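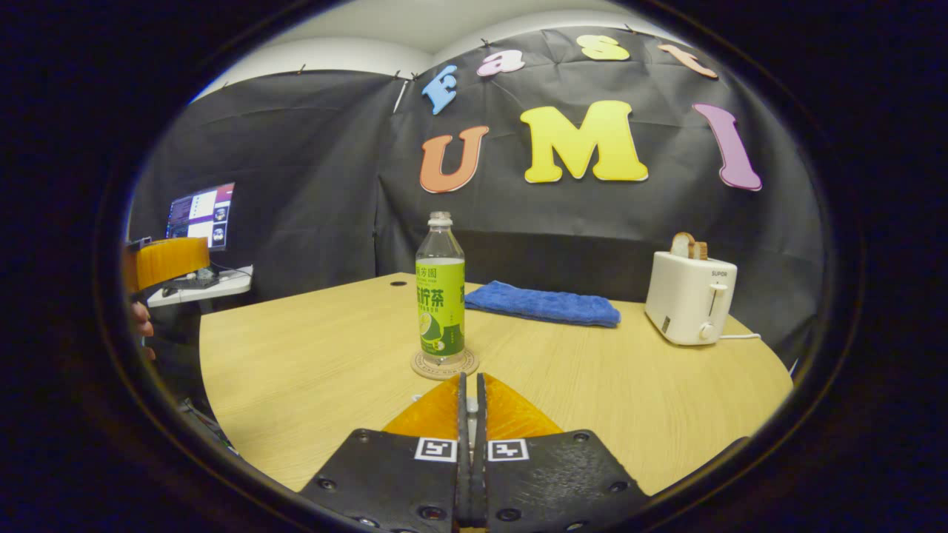
Slide 1. Title. Wait for the room to settle. Benedetta Fontana introduces; Igor Krajčí takes questions at the end.

Slide 2. Subject of the talk: looking after a light wooden worktop where drinks and small appliances share the space. Worked from the Sestley kitchen, in use since July.

Slide 3. Moisture. A cold bottle of lemon tea sheds condensation down its sides and the water collects under the base. Cork coaster, one per bottle. Replace when the underside stays damp overnight. The Grondik finish tolerates standing water for 3 hours, then it marks.

Slide 4. Heat and crumbs. Two-slot toaster goes at the back corner, nothing overhanging the slots. Empty the tray on Friday. Unplug first. Keep the cord short and on the dry side of the table.

Slide 5. Cable hole. Small round hole near the back edge. Wipe round it, never across it, or crumbs go down. Pause for the question about grommets. Answer: Drudau stock them, we have not fitted one.

Slide 6. Cloths. Microfibre, folded flat, kept within reach of the bottle. Wash without softener. Top measures 1240 by 680 mm; 2 passes, along the grain.

Slide 7. Rounded front edge. Wears first. Re-oil before the rest. Lombardi oil figures are on the handout, do not read them out.

Questions. Hand over to Igor.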